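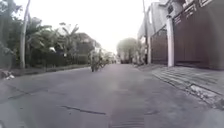
Page 3 of 11

Topic: Banana plants along the street side, keep or pull?

mossback_lane
Picking this up from the last page. I read through all the replies and I'm still not sure what to do. The clump is on the strip between my wall and the road. The previous owner planted it, and in the four years I've been in the house it has gone from two stems to more than I want to deal with. The leaves are ragged from the wind and the old ones hang down. My neighbor wants it gone. I like the shade and I like the fruit when I get it.

The question was whether thinning is enough or whether I need to take the whole mat out.

Plidum
Thinning is enough. Keep one mother, one daughter about half her height, and one small sucker. Everything else goes at ground level, then you dig the eye out of the middle with a narrow spade. If you only cut the top, it comes back in two weeks.

tarwater
I disagree with Plidum on this one. For a backyard, fine. On a road strip you get people brushing past and water collecting in the old leaf bases. I took mine out in February and put in gingers. Took me 11 days working evenings, mostly because of the corm. It was a bigger lump than I expected and I ended up cutting it in pieces with an old saw.

Plidum
Water in the leaf bases is a maintenance problem. Strip the dead leaves once a month and there's not much left to hold it.

tarwater
Once a month for as long as you own the house. That was my point.

Jade Fehr
What variety is it? Nobody on the last page asked. If it's one of the tall ones, the bunch will pull the stem over unless you prop it, and on a street side that matters. I grow McIntyre, which stays short enough that I can reach the bunch from a step stool. I would never put a tall one next to a road.

mossback_lane
No idea. The fruit is short and fat and a bit sour until it goes nearly black. The stems are well over my head.

Jade Fehr
Could be a lot of things. If it's sour until very ripe, I'd guess a cooking type. Try them fried green before you decide. Mine get sliced thin with salt and they're better than anything I've bought in a bag.

grubhoe26
Does anyone feed theirs? I used Grokia pellets for a season and got lots of leaf and one sad bunch. Switched to kitchen ash and chicken manure and the next bunch was decent. Might have been the rain that year, I can't say for sure.

Plidum
Too much nitrogen, not enough potassium. Ash is fine if your soil isn't already alkaline. Mulch with the chopped stems too – they're mostly water and they break down fast.

tarwater
They also bring in weevils if you leave them in big pieces. Chop small or haul them off.

Plidum
Agreed on that. Split them lengthwise and let them dry out first.

mossback_lane
Would the roots do anything to the road edge? That's my neighbor's main argument. He says the cracks by his driveway come from my side.

Jade Fehr
I doubt it. Banana roots are soft and stringy. They aren't like fig roots. Asphalt cracks for plenty of reasons, mostly what's under it.

tarwater
I'd doubt it too, and I'm the one telling you to pull them.

grubhoe26
I got a quote for clearing a similar strip from a guy in Skusard. 300 with hauling, and he wanted to spray afterward. I said no to the spray and he lost interest. I'd do it yourself over a few weekends.

mossback_lane
OK. Plan for now is to thin to three stems, strip the old leaves, and try frying a hand of the green ones. If the neighbor still complains after that I'll look at gingers. tarwater, which ones did you plant, and do they take full sun?

tarwater
Shell ginger mostly. It takes sun if you water it. The leaf tips burn some in the dry months. Mine are waist high now. I have spare rhizomes if you're anywhere near me, send a message.

Plidum
You'll be thinning those too in a couple of years.

tarwater
Probably. They come out a lot easier, though.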